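Product Review: Phelan Two-Finger Hand-Held Gripper

Supplied by Brelholm. Reviewed by the equipment desk at Lillow.

The Phelan is a hand-held gripper for recording manual tasks that will later be taught to a robot arm. The operator holds the grip, squeezes to close the fingers and works at a table as usual, while a camera on the tool records what the fingers do. Brelholm sells it assembled or as a kit. We purchased the assembled version and used it for four weeks on light bench work.

Our main interest was in thin, flexible goods. Rigid parts give few gripping tools any trouble, and we have covered them in our earlier review of the Hullent. Strips of foil-faced or metallic sheet are harder to pick up from a flat surface, and our readers in packing and textile work ask about them often.

The Phelan weighs 1118 grams with its battery fitted. That is acceptable for short sessions. During longer ones our operators asked for a rest after roughly 100 cycles, and we would advise buyers to plan their shifts accordingly. The trigger has a long travel and a light return spring, and two of our operators wished for a firmer one.

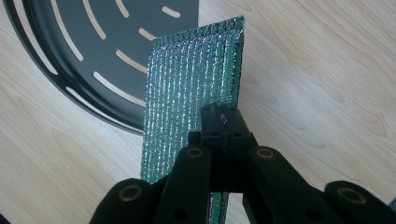
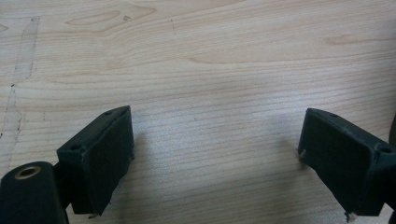
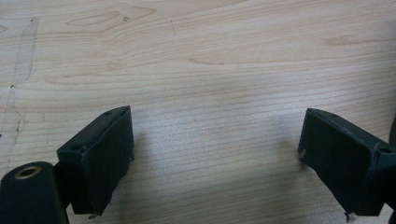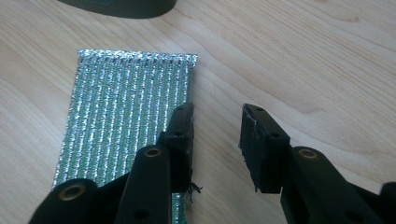

The Phelan at the wooden bench table. A green and silver strip is held in the first view and lies flat in the last; the fingers are open in the second, third and fourth.

The finger pads are plain black blocks. They show scuffing along the edges, and small bits of fiber cling to them. Buyers who handle woven or frayed goods should add a wipe-down to the daily routine. The pads are sold in pairs and can be changed with a small screwdriver, although the screws are short and easily dropped.

Brass-colored inserts are set into the black linkages. Play in the joints was slight on delivery and had not grown by the end of the trial. We were less satisfied with the printed manual, in which the section on calibration refers to a menu that our unit did not have. Brelholm sent a corrected page by e-mail on the following Monday.

The recording software is basic but stable. Files are named by session number only, and a field for the operator or the material would be welcome.

Ratings (out of 5)
Build: 4
Comfort: 2
Handling of thin materials: 4
Documentation: 2

Recommended for laboratories and small workshops that record short tasks with light materials. Departments planning full-day sessions should request a trial unit before placing an order.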